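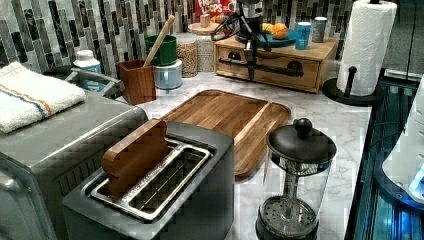
Gelliro gripper trials - kitchen counter set

README, last edited April. Ask Thandeka Masilela if something is missing, she has the raw logs.

What this is

Side by side runs of two grippers on the same arm, same counter, same tasks. Gripper A is the Bravton linkage hand. Gripper B is the Bulldale parallel jaw, stock pads. Controller is the Adams box for both, firmware not touched between swaps.

449 episodes total. 300 with A, the rest with B. Yes it's lopsided - B came late and we lost a morning to the mounting plate.

Tasks

toast_in - wooden bread slice into a toaster slot, upright
toast_out - same slice, lift out and put on the cutting board
orange_move - one orange off the plate, into any free spot on the counter
drawer_open - pull a small drawer by the round knob

Start positions get shuffled by hand. Background stuff (jars, French press, paper towels) stays more or less put but don't rely on it.

Files

episodes/ one folder per run, video plus joint states
labels.csv task, gripper, success, notes
calib/ camera calibration, redo it if you move anything
splits/ train and held out, by start position

Joint states are in radians. Gripper opening is 0 to 1,000, raw controller units, NOT millimeters. Longest runs go to 4,000 steps and then get cut by the timeout, marked fail.

What we saw so far

A is better on the knobs. Gets round the back of them and holds. B slips unless it comes in dead straight.

B is better on the bread slice, flat pads on a flat thing. A tends to twist it on the way into the slot and then it jams on the metal rim.

Oranges - no real difference. Both drop them if the close speed is too high, see notes column.

Known problems

- gripper column is blank in a few early rows, all of those are A
- success is labeled by one person, no second pass yet
- wrist cable on A snags when the arm reaches low, you'll see teh joint torque spike
- toaster gets nudged and is not always put back in the same spot
- drawer_open has no half-open label. Half open counts as fail

To do

Even out the B runs. Rubber pads on A. Second camera from the drawer side, current view loses the fingertips behind the linkage to often.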